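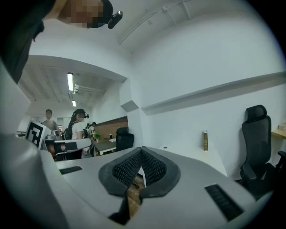

Wood floor creaks near the hallway - fix it before I refinish?

Posted in Floors and Stairs by utmont_renter_no_more

We bought a house outside Utmont last August and the living room has brown wood floors that squeak in a patch where the room meets the hallway. It is worst first thing in the morning and mostly quiet by dinner. The room is 282 square feet and I want to sand and recoat the whole thing this fall.

The basement under it is unfinished, so I can get to the joists. My neighbor says to shoot finish nails down through the top and fill the holes. I would like to avoid that if I can. Does the squeak need to be fixed first, or will sanding and new finish quiet it down?

9 replies, 3 shown

joistandsill
Fix it first. Sanding and finish do nothing for a squeak. The noise is wood rubbing on wood or on a nail shank, and it comes from below the surface you are coating.

Have somebody walk the patch while you stand in the basement with a flashlight. Mark the spots with chalk. If you see a gap between the subfloor and a joist, put a little carpenter's glue on a thin shim and slide it in until it is snug. Do not hammer it, or you will lift the floor and get a new squeak a foot away.

If there is no gap, the boards are probably moving on the subfloor. Drill a pilot hole from below and run a short screw up through the subfloor into the bottom of the board. Measure the total thickness first, at a floor register if you have one, and use a screw at least 1/4 inch shorter than that. Have someone stand on the board while you drive it.

Mornings being worse makes me think of humidity. Get a cheap gauge and write down the numbers for a couple of weeks before you do anything to the whole room.

levano_dave62
powdered graphite. worked in my kitchen for a year or so then I had to do it again

Đinh
Agree with the first reply on working from below. I would add that graphite or talc should stay off the floor if you plan to recoat, as it can keep the new finish from sticking.

I paid a handyman 200 dollars for the shims and screws in a room close to that size. It took him one afternoon. One spot came back over the winter and I did that one myself.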